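# Kapitel 4: Das Regal im Vorratsraum
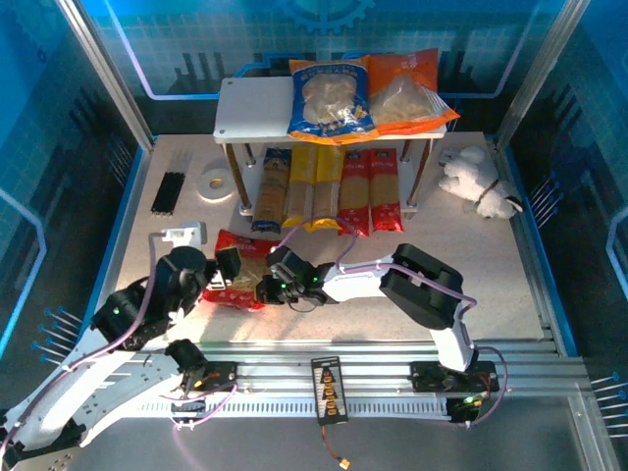 *Abb. 4.1: Kleines Regal mit zwei Böden – oben zwei Tüten, unten lange Nudelpackungen, eine weitere rote Packung davor.*

Als ich in der Lehrküche von Hudville angefangen habe, hielt ich Einräumen für die Arbeit, die man dem Neuesten gibt, damit er aus den Füßen ist. Ich bekam also einen Karton Nudeln, ein leeres Regal und keine Anweisung. Nach einer halben Stunde stand alles drin, und am nächsten Morgen hat mich Cempaka Ginting gefragt, wo denn bitte die Spaghetti geblieben seien (hinten, unter den Linsen, quer!). Seitdem räume ich anders ein, und in diesem Kapitel möchte ich euch zeigen, wie.

Fangen wir mit den langen Nudeln an, die machen nämlich den meisten Ärger. Eine Packung Spaghetti ist schmal, glatt und fast immer länger, als der Boden tief ist. Legt man sie quer, nimmt sie die halbe Breite weg und alles dahinter verschwindet. Legt man sie längs nebeneinander, mit einem Ende nach vorn, dann schaut sie zwar ein Stück über die Kante – so wie in Abb. 4.1 –, aber man sieht jede einzelne und kann sie mit einem Griff herausziehen. Mir ist das lieber. Wer an einem engen Gang arbeitet, muss den Überstand allerdings im Auge behalten, sonst bleibt die Schürze hängen!

Dann die Farben. Auf der unteren Ebene liegen die beiden gelben Packungen beieinander und die beiden roten auch, links außen kommt die mit den dunkelblauen Enden. Ich sortiere zu Hause genauso, erst nach Farbe und dann erst nach Sorte, und finde die richtige Packung, bevor ich ein einziges Etikett gelesen habe. Die rote vor dem Regal würde ich zu den anderen roten legen, also nach rechts.

Tüten sind ein eigenes Thema. Sie sacken zusammen, rutschen und lassen sich schlecht stapeln. Ich lege sie deshalb flach auf den oberen Boden und halte mir dort immer ein Stück frei, für alles, was mitten in der Woche dazukommt. Auf unserem oberen Boden ist links noch Platz.

Bevor ihr weiterlest, geht bitte einmal an euren eigenen Schrank und messt nach, wie tief die Böden sind. Meine haben 32 Zentimeter, das Regal ist 80 breit, und ich habe jahrelang so getan, als wäre es doppelt so viel. Schreibt euch die Maße auf, wir brauchen sie in Abschnitt 4.1 für den Belegungsplan.

## 4.1 Der Belegungsplan

Ein Belegungsplan ist eine einfache Skizze: ein Rechteck pro Boden, von vorn gesehen, und darin die Plätze für jede Warengruppe. Zeichnet zuerst die sperrigen Sachen ein und danach alles, was sich in Lücken schieben lässt.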